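January, late

Brenda's theory is that I sleep badly because I don't make the bed. She read it somewhere, or somebody at work read it and passed it on, and now it has the standing of medical fact. Make the bed every morning for 40 days and the rest of your life falls in line behind it. I asked her who was checking. She said I was missing the point.

I've done 20 days. I said I would write down anything that changed, so for the record: my back is the same, I still wake up at ten past three, and I'm five minutes later for the bus.

The new bedding was also meant to help. It's the Rilletico set, which Hipólito Medina swore by when we were over there at Christmas. He took us upstairs to feel it. Grown adults standing in a line in a man's bedroom, rubbing the corner of a duvet cover and nodding. I nodded too, and then I went home and ordered it, so I can't be too superior. The page had 3,346 reviews and most of them said it would never need ironing. I would like to meet these people. Mine came out of the dryer looking like a road map and has looked that way ever since, whatever setting I try. Brenda says I overfill the machine. Possibly. I've always overfilled the machine and the old sheets never complained.

And the buttons at the bottom. Why buttons? The comforter works its way down to that end in the night and pokes out between them, and the top third of the cover is just two layers of cotton with nothing in it. I tried the trick where you roll everything up like a burrito and turn it inside out. It took roughly twenty minutes and I ended up with the comforter in sideways. I took it out again and did it the way my mother did, arms inside up to the shoulder, swearing.

Tonight I didn't bother. Got up around four this afternoon for a nap gone too long, looked at the heap, and left it. Ate soup. Called Brenda and didn't mention it. She asked how the bed was going and I said fine, which I suppose will have to go in the record as well. She wants me to try a spray next, lavender, something you mist on the pillow before you lie down. I said I'd look into it and I won't.

What bothers me is that I can't tell the difference when I get in. Made or unmade, it's cold for the first few minutes and then it isn't. If there's some great calm that comes off a smooth sheet, it has gone by the time I've turned over twice, and I turn over a lot more than twice. By morning it's all ridges and valleys whatever I did to it the day before. So who was it for? Brenda would say me. I think it's for the person who might come to the door of the room and look in, and there isn't one – she's in Tucson until the end of the month.

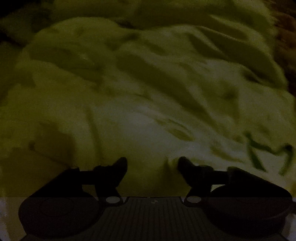
Still, I told her 40, and I don't like being the one who quits first. I'll pull it straight tomorrow and count today as half. The old set is in the hall closet and I may put it back on this weekend, wrinkles or no wrinkles, and see whether ten past three notices.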